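Progress report to the grant office, 17/06/2024
Grusora site, packing and cable handling

The Hondent cell has been on the floor for most of the period covered here, and I can't yet tell you it has saved anyone time. It handles cartons well enough. Cords and cables still defeat it, and those are what the grant was meant to address.

Our supplier, Stundon, says the answer is more recorded handwork. So 2 people from the packing line now spend 4 hours a week at a table with hand-held grippers, going through handling tasks for the system to learn from. They volunteered, but their regular work was not reassigned, and the rest of the line picks it up. The original plan did not budget for that, and I would like it costed before the next payment.

Training went to 5 staff against a target of 32. The target assumed a second cell, which has not been ordered. Job descriptions are unchanged, although the proposal promised new ones by June. I am also wary of the claim that the work becomes "more skilled." So far it has become more varied for a few people and heavier for everyone else.

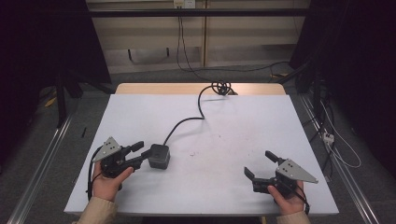
Table work with the hand-held grippers, the cable running to the back.
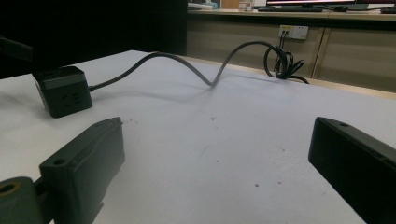
Awwad disagrees with parts of this and asked that it be noted: the extra load on the line is real, but the people doing the recordings go home with less wrist pain, and that should count for something in the costing.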